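From the Workshop: A Month with the Kistorley Kitchen Package

Plenty of you wrote back after the spring issue to ask when we would get to the Kistorley package, and I kept promising the next newsletter and then the one after that, so thank you for being so patient with me. We have now had it up and running in the back half of the Nasrallah building for the better part of May, and I feel I know it well enough to tell you what I like, what I don't, and whether I would spend our own money on it again (I would, with a couple of grumbles that I'll get to).

For those who are newer to the list, Kistorley is the tabletop manipulation package that Stusar started selling last year to small labs, community colleges and the kind of stubborn evening hobbyist who makes up about half of this readership. What you get for your money is the planning side of things: a mounting plate and clamps for your arm, a bag of small objects to move around, a set of written tasks, the recording software, and a year of help by email. What you do not get is the arm, and you don't get the kitchen either. Stusar expects you to find a child's play kitchen of your own, and the manual has a very decent chapter on how to pick one. I was annoyed by this when I first read it, and I've come around. Play kitchens are everywhere, they get handed down, and people practically beg you to take them out of the garage. Ours came from a reader two towns over who wouldn't even let me pay for the gas.

We paid $1040 for the package, shipping included. That's a real sum for a group our size and I won't pretend it went through without some discussion over coffee. On the other side of the scale, the last time we tried to put together something similar on our own, we spent a whole winter arguing about file formats and ended up with a drawer full of brackets that fit nothing. I'd put a price on that winter too, if I could.

Setting it up

The manual runs 264 pages, and I want to say a kind word for whoever wrote it, because it reads like it was written by a person who has dropped a wrench on their own foot. It tells you which bolts to leave finger-tight until the end. It tells you to sit the arm to one side of the kitchen and to think about where the elbow goes before you think about where the fingers go, and I wish I'd had that sentence taped to my monitor years ago! When you work over a counter that was built for a four-year-old, everything is close together. You may have a lovely clear path for the gripper down to a burner and still have a joint swinging through the space over the sink, and the faucet on a play kitchen isn't built to be leaned on.

Kuo-hua Lu did most of our mounting and all of our cable work. The clamps held well for us once we swapped the rubber pads for a thicker kind (a grumble, but a cheap one). The arm we used is our old one, the same one many of you met at the open house, and the Stusar software recognized it after an update and one restart. If you have one of the newer Heltora arms I'm told there's a ready-made profile and you can skip chapter four altogether, though I haven't tried it and would love to hear from anyone who has.

The calibration took us an evening. You touch the gripper to a handful of spots on the counter, the software thinks for a while, and then it asks you to check its work by going back to each of them. Ours was off by a finger's width on the first try, and the culprit was a table with one short leg. Please check your table. I say this with love, and as someone who owned the table.

The tasks

There are five groups of tasks in the box, going from very easy to what I would call cheerful misery. The first group is all pick and place with blocks: take one from the counter and put it on the stovetop, take it off again, put it between the burners, put it on a burner. The second brings in round things, and anybody who has tried to get a pair of fingers around a small toy fruit on a smooth counter knows what sort of evening that is. After that you get doors and knobs, then tasks with two steps, and then long ones where you have to tidy the whole counter from whatever mess you start with.

My advice is to stay with the blocks much longer than you think you need to. We rushed it. Everybody wants to get to the oven door, me most of all, and so on our second evening we were already yanking on things when we should have been back at the stove learning how high to hold a block before letting it down. Blocks are forgiving about a lot, but they'll show you straight away if your gripper is coming in at a slant, and they'll show you if your operator is in a hurry. A slow approach, a pause just over the surface, and a gentle opening of the fingers will give you recordings you can use. Kuo-hua has taken to humming through the pause, and I've caught two of our students doing it as well.

The written instructions for each task are short and plain, and I like that they come in several wordings. The package asks you to record the same move under different phrasings, so that a model trained on it later doesn't fall to pieces when somebody says "stove" where somebody else said "burner." We added some of our own wordings and the software took them without any fuss.

The recording software

I expected to dislike this part and I've been pleasantly surprised. You press one pedal to start and the same pedal to stop, and afterward you get a little screen where you mark the attempt as good, bad, or worth another look. That last choice is a lovely touch. A lot of attempts are in between: the block got where it was going but bumped the backsplash on the way, or the arm came in from an odd side and it worked anyway. Having somewhere to put those means you aren't making a big decision at nine at night with your coat half on.

The basic license stores up to 1000 recordings before you have to export and clear them out. We thought that sounded like plenty and then, once the students got the hang of it, began to see that it wasn't. Exporting is slow on our old computer, so we start it when we leave and hope for the best. There's a larger license, and Stusar was nice enough to quote us for it, but I'd rather put that money toward a second set of gripper fingers for now.

My other grumble is with the object bag. The blocks are good, bright and easy to pick out from a dark surface, but a few of the pieces are so light that they slide away if the fingers so much as brush them. We ended up mixing in things of our own from the toy bin and I think our set is better for it. I wrote to Stusar to say so and got a real answer from a real person the next morning, who agreed with me about the light ones and asked which pieces we'd added. I can't remember the last time that happened with a product at this price!

Who I'd recommend it to

If you already have an arm you trust and you teach, or you have a small group who would like something to do together in the evenings, I think you'll be very happy with this. If you're on your own and brand new to all of it, I would borrow somebody else's setup for a night or two before buying. You're welcome to ours. If you have a big lab with its own engineers you probably have your own way of doing everything and won't enjoy being told where to put your elbow joint, although you might buy the manual by itself, and Stusar does sell it that way if you ask.

We're going back to the block tasks for the next few weeks, this time with everyone taking a turn at the controls, and I'll have more to say in the next issue about the doors and knobs once we've earned our way back to them. The back room is open from 6:30 in the evening on workshop nights, and there's usually a pot of something on the real stove down the hall. Bring a play fruit or two if you have any to spare, the oddly shaped ones especially, and if you've been running Kistorley at your own place, please do drop me a line and tell me how you've laid out your counter.
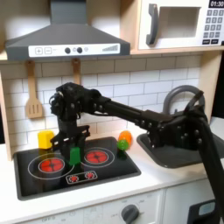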